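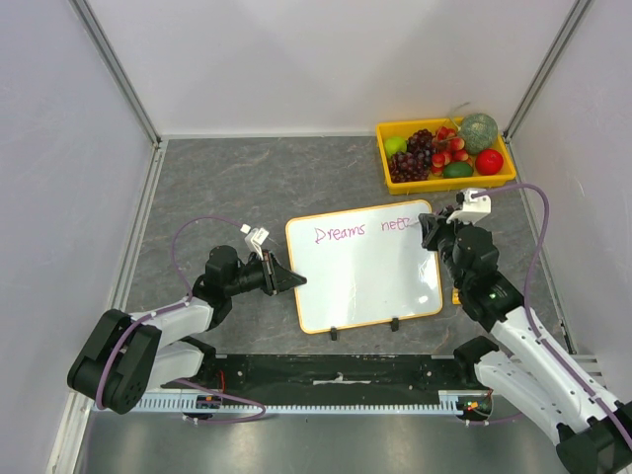 Fruit tray and framed whiteboard on the gray work surface.

**Losum is recruiting participants for a handwriting legibility and tabletop layout study (August)**

Losum runs reading tests on short handwritten messages of the kind found on counters, kitchen tables and shop displays. The current round is called Skekevness. It deals with marker text on small whiteboards and with how the things placed near a board affect reading speed. We are looking for adults to attend two sessions at our rooms in the Stojanović building, second floor.

## What you will do

In the first session you read short phrases from small boards at three distances and say each one aloud as soon as you can make it out. Some phrases are complete. Others stop partway through a word, and for those you write down the word you expect. Marker colors include pink, purple, black and green. Glare on the board is left in for part of the set.

In the second session you write. You will be given a list of phrases to copy onto a board in your normal hand, standing, with no ruled lines. After that you arrange a tray of mixed fruit next to the board so that both can be taken in from a chair. There is no correct arrangement. We record the position of the tray and the order in which you placed the pieces.

Each session is 75 minutes with one break. They are held at least a week apart. Start times are 9:30 a.m. and 1:15 p.m.

## Who can take part

- Age 18 or over
- Able to read English at an everyday level
- Normal vision, or corrected with glasses or contact lenses (bring the ones you use for reading)
- Able to stand and write for ten minutes at a time
- No part in an earlier Skekevness round

Left-handed writers are especially wanted. The previous round had too few of them to report separately.

Please do not apply if you have a fruit allergy that is triggered by touch. The selection changes between sessions and may include melon, grapes, apples, limes and mango. Gloves are available for anyone who prefers them. Nothing on the tray is to be eaten.

## Payment

Payment is 2299 dinars per session, by bank transfer after each visit. If you withdraw during a session you are still paid for that session. Travel is not refunded.

## Data

Your written phrases are stored under a participant number. Names and bank details are kept in a separate file and deleted once payment has cleared. Voice recordings from the reading task are used for timing only – they are not published. Data entry is handled by Omudent under contract, and its staff see participant numbers only.

## How to apply

Fill in the form at the Losum front desk or ask for a copy by phone, extension 3755. State your writing hand, whether you wear glasses for reading, and which start time suits you. We reply to every form within five working days. Places are assigned in order of receipt, except that a share is held for left-handed writers until the end of the month.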